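Halvorsen Silent Film Days – Call for Musicians and Projection Helpers

The Halvorsen Silent Film Days will come back to Hemau in February, and we are looking for people who want to be part of it. We show silent films from the 1920s with live music in the old Skomley cinema, which has 141 seats and a real orchestra pit, small but dry.

For the coming edition we need 3 musicians or small groups. Each will accompany one feature film and one short program. Piano, organ, accordion, strings and electronics are all welcome. You do not need long experience with silent film, but you should be able to play for ninety minutes without a break and to follow the picture, also when it goes in a direction that you did not expect.
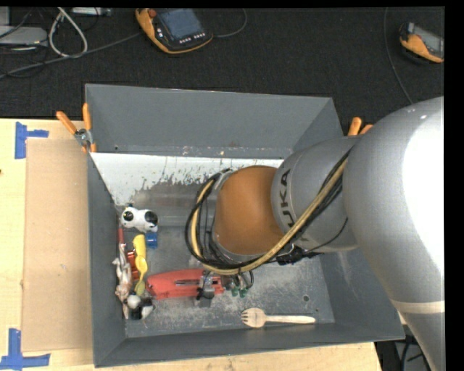 Our theme this time is work and machines. We have chosen films about factories, railroads and harvest, and between them we will show new shorts by local filmmakers. Think of how you would play for a robot arm over a metal bin, with its thick cables making a wide loop around the orange joint – is it a heavy sound, or a very light one? We would like to hear both kinds of answer. Original compositions are possible, but improvised music has the same chance with us.

We also look for helpers in the projection room, evenings from 6 p.m. You will learn to check and rewind film reels under the guidance of our projectionist. Please be patient with old material and comfortable on narrow stairs.

What we offer: musicians receive a fee of 777 euros for both programs, a room in the guesthouse Rinus for the nights of the festival, and one full rehearsal with the film on the big screen. Helpers receive 50 euros per evening, a warm meal and free entry to all other shows.

How to apply: send us a short letter about yourself and, if you are a musician, a recording of not more than ten minutes. It can be a simple one made at home. Please write also which instruments you bring and if you need the piano of the house. Applications are open until the end of October, and everybody will get an answer from us in November.

The festival team, Hemau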